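Conservación de manzana en trastero sin cámara
Foro: Huerto y despensa

jeltamport_sur
Tengo 78 kg de manzana de un solo árbol y un trastero orientado al norte. Higrómetro Wudik en la pared: humedad relativa del 90 %. ¿Envuelvo cada fruta en papel o basta con separar capas?

Son_794
Capas. El papel individual limita el contagio de podredumbre, pero impide revisar sin desenvolver. Con 78 kg no vas a desenvolver cada semana.

Soon-im Wi
No coincido con Son_794. En Gindulholm guardamos hasta mayo y todo lo que pasa de febrero va envuelto. Papel blanco sin tinta, sin apretar. Lo de las capas sirve para consumo a corto plazo.

Son_794
Depende de la variedad. Una de piel gruesa aguanta igual. Y la temperatura influye más que el papel: a 12 grados no hay envoltorio que valga.

jeltamport_sur
El trastero está a 6 por la noche. De día no lo he medido.

Soon-im Wi
Mídelo a las tres de la tarde. Aparta las golpeadas y las que hayan perdido el pedúnculo – esas, a la cocina.

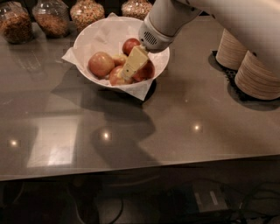
Las patatas, en otro local. El etileno de la manzana altera la brotación y la fruta coge olor a tierra.

Son_794
En lo de las patatas, de acuerdo. Sigo sin ver el papel individual para más de 30 kg.

jeltamport_sur
Haré mitad y mitad. El martes subo las temperaturas de día.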